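Kitdale disassembly cell: interim report to the Troditz fund
2018-02-03

Spending is on plan. The results are not, and we would sooner say so now than in September.

The memory removal step ran 1,171 times in this period against a target of 2,000. The shortfall comes mostly from one fault. The arm holding the gripper went into protective stop when closing on a part near the case wall, and on nine occasions it stopped late, after the fingers had already pressed on the chassis. No one was hurt. We count all nine as safety matters.

Ikeda, who supplied the control software, put it down to a wrong payload setting and sent a patch. We ran 900 further cycles with it. Late stops became rarer but did not end, so we do not accept that the cause has been found. Our own suspicion is the force reading after a tool change, and that is no better proven than theirs.
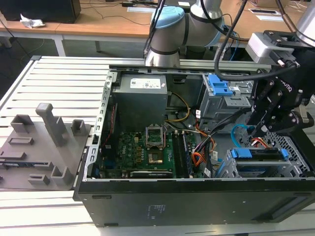 Torkomska Recycling Automation Group
Work goes on with Dell towers laid on their side, side panel off, and the gripper brought down over the drive bay. Speed is capped and the table is kept clear of hands while either arm has power. We have asked Ikeda for the raw force logs twice. Until they arrive we advise against releasing money for the second cell.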